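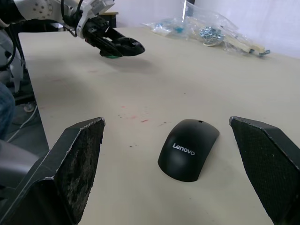
My tutor reckoned I should pick a car that already ran, and maybe I should have listened! But the old Stivitz van was sitting in Draltness for next to nothing, so I spent my whole project budget on it (plus 3 new brake hoses).

The engine turned over after a good soak in oil. The carburettor was another story – full of brown gunk, and the float was stuck solid. I cleaned it twice, fitted a Slaoui repair kit and got it idling, a bit lumpy but idling. 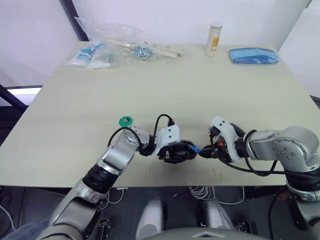
Fig. 2: Two arms over the bench, the left one with its cable looped up.

By August I'd done almost 100 miles in it. It still pulls to the left when I brake, and I haven't worked out why. The Wakum manual says to check the rear cylinders first, so those are coming off next.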